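Subject: Re: [teleop-users] Flower task, how slow should the operator go?
List: teleop-users, Trindberg
Sent: Wednesday, 16:40

Hello all,

thank you for the answers on my first mail. I quote the question that started it, so that people who joined later can follow:

> We are recording the flower arranging task with two arms in Clarnport.
> The operator holds one leader arm in each hand and the robot copies
> the movement. Our new operators are very careful and one episode takes
> them more than a minute. The older ones need 30 seconds. When we train
> on everything together, the policy stops in the air above the stem and
> waits. Should we throw the slow episodes away, or is there a better way?
>
> Also: does anybody let the left and the right arm move at the same
> time, or do you ask for one after the other?

I will try to summarise what we did in the meantime, and then I have a new question.

First, the numbers. We have now 3,280 episodes in the set. I looked by hand through 81 of the slow ones. In most of them the slowness is not spread over the whole episode. It sits in two places: before the gripper closes on the stem, and before the stem goes into the mouth of the vase. Between these two moments the new operators are nearly as fast as the others. So I did not throw anything away. I cut out the frames where both leader arms are still for longer than one second, and I kept the rest as it was. After training again, the policy hesitates much less above the flower. It still hesitates above the vase, and I do not have an explanation for this that I would defend.

Second, about the two arms. We had no rule until last month, and every operator did what felt natural. Some of them took a flower with the left arm while the right one stayed parked. Others brought the right gripper down to the vase at the same time, to steady it, because a long stem can push the vase a few centimetres when it touches the inside of the neck. I now prefer the second way, but it is harder to teach. The person must look at two places, and the hand which should only hold begins to follow the hand which moves. With a blue ceramic vase and a rose on a long stem it is quite visible on the recordings when this happens.

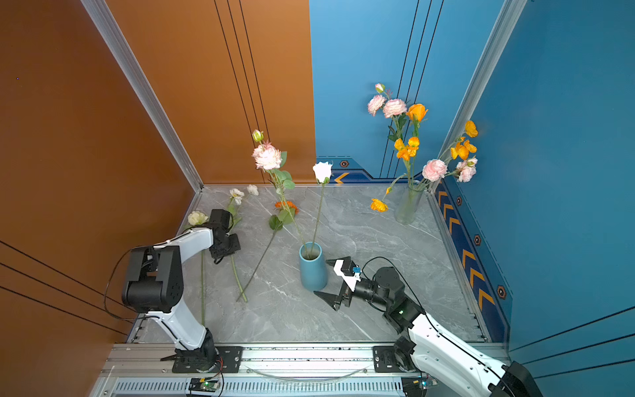

Steinbach wrote to me off the list that steadying the vase is a habit we will regret, as the policy learns to wait for the second arm even when the vase is heavy enough to stand alone. In their recordings they weighted the vase from inside and forbade the support hand completely, and they got cleaner grasps with fewer episodes. The remark ended with a request that I try it for one week before I answer.

I did not try it for a week, I must admit, only for one afternoon. We made 21 episodes with a weighted vase and one moving arm. They are faster, this is true. But the operators complained that it is unpleasant to insert a soft stem without the second hand. With the thin stems they bent more flowers than before. I would like to hear from somebody who has compared both ways with real flowers and also with artificial ones, for the result may not be the same.

My new question is about the start of the episode. At present we put the loose flowers down on the left half of the floor, and the order is free. The operator decides which one to take first. I see three different habits among our people: the nearest flower, the longest one, or the one whose stem points towards the gripper. Would you fix the order in the instruction, or write the chosen flower into the label afterwards? The second means more work for us, but I do not like to take a free decision away from the operator if the policy can learn it.

A smaller thing for the group in Trumodport: your script for mirroring the leader arms runs here only after I change the sign on the wrist joint. I will send the patch to the list tomorrow morning, please check it on your side before you merge it.

With kind regards from Clarnport,
the recording desk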